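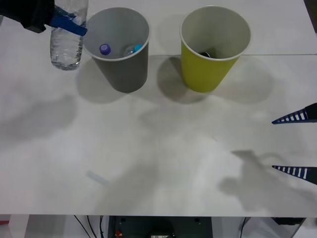
A plastic water bottle and paper cups at a white tabletop.

Darnon Adds Water Points Ahead of Summer Heat Rules

Aug 13, 2025

The Darnon Parks and Recreation Department will open 13 drinking water points along the river path and at the Ortuño sports grounds, the department announced. Each point will supply free tap water during park hours and will stay in service until the pipes are drained in November.

The program follows a review of last summer's youth tournaments, when visitors reported long lines at the only fountain near the playing fields. The department received 67 written comments on the matter. Most asked for taps at a height that children can reach, and several requested a place to fill a bottle.

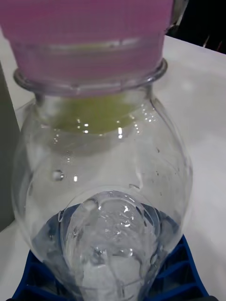 Under the new arrangement, organizers of events with more than 400 registered participants must name a person responsible for drinking water and submit a site plan to the department. Smaller events may use the public points without a permit.

"We want families to be able to spend an afternoon outdoors without having to plan around one fountain," said Ileana Costache, director of parks and recreation.

Deputy director Teodor Bucur said that 2 of the points – those at the north gate and the boathouse – will remain closed until pressure tests are finished. Notices will be posted at both locations.

Event organizers may obtain the site plan form at the department's front desk. Questions about existing permits should be directed to Kiri Sheehan in the permits office.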